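Caring for Wooden Tables and Worktops in Shared Kitchens

Guidance for residents of Tavley and Skollow houses

Wooden surfaces in the shared kitchens receive heavy use and should be cleaned daily. The advice on this page applies to dining tables, side tables and any worktop with an oiled or varnished finish. It does not apply to the laminate counters beside the cookers, which may be cleaned with the ordinary kitchen spray.

Daily cleaning

Crumbs should be brushed off before any cloth is used. Grit dragged under a cloth leaves fine scratches, and these hold dirt. Wipe the surface with a soft cloth wrung out in warm water and a little washing-up liquid, working along the grain. Go over it once more with a clean damp cloth and dry it at once with a tea towel.

Water must not be left standing on the surface or in the joints between planks. Wet dishes belong on the draining board. Scouring pads, bleach and cream cleaners are not to be used on wood of any kind.

Marks and stains

White rings are caused by moisture trapped in the finish and will often fade if left for a day or two in a warm room. Where a ring remains, rub it gently with a little furniture wax on a soft cloth and buff it dry.

Coffee and tea should be wiped up immediately. An older stain on an oiled table may be treated with a paste of bicarbonate of soda and water, left for a few minutes and wiped away with a damp cloth. Test the paste on the underside first. Residents should not attempt this on a varnished table; please report the stain to the house office instead.

Grease can be lifted with a cloth dampened with warm soapy water. If a dull patch remains after drying, the finish has probably been worn through and the table will need to be oiled again.

Candle wax should be allowed to harden, then eased off with the edge of an old plastic card. A knife will cut into the finish.

Oiling

Tables with an oiled finish are treated twice a year, in March and again in September. The Karpenko table in the Skollow dining room is varnished and must never be oiled. For all others:

Clear the table completely and clean it as described above. Leave it to dry overnight.

Rub down any raised or rough areas with fine abrasive paper, along the grain, and remove the dust with a barely damp cloth.

Apply the oil thinly with a lint-free cloth. A tin of 200 ml is sufficient for one dining table.

Wait 15 minutes and wipe off all the oil that has not been absorbed. Oil left on the surface becomes sticky and attracts dust.

Keep the table out of use for 72 hours. A notice should be placed on it during this time.

Cloths used for oiling can catch fire of their own accord if they are left in a heap. They must be laid flat outdoors to dry, or soaked in water and placed in the lidded metal bin in the yard at Ukov Lane.

Items kept on the table

Bowls, racks and other items that stay on a table should have felt pads or a cloth mat beneath them. The unglazed foot of a ceramic bowl is abrasive and will mark the finish each time it is turned. Metal racks should be checked for rough ends. Used coffee capsules are to be put in the capsule tub under the sink and should not be left on the wood.
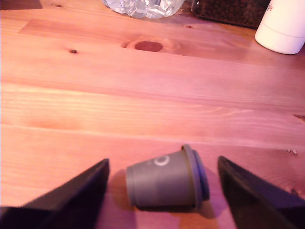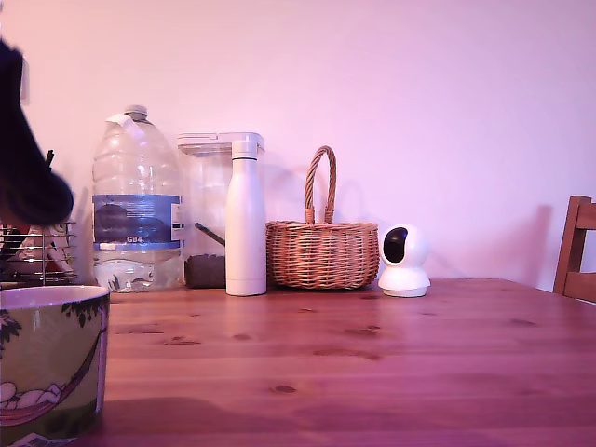
Items should be lifted when they are moved and never slid. Once a week, on Tuesday, everything is to be taken off so that the whole surface can be wiped, including the strip nearest the wall. Wood that is always covered will keep a different colour from the rest, and the difference becomes difficult to correct after a year or more.

Tables should stand clear of radiators. Dry heat opens the joints, particularly in pine, and gaps which appear in winter should not be filled, as they commonly close again by summer.

Loose legs, split planks and lifting varnish are to be entered in the repairs book. Pads, cloths and oil may be collected from the house office on any weekday before 4 p.m.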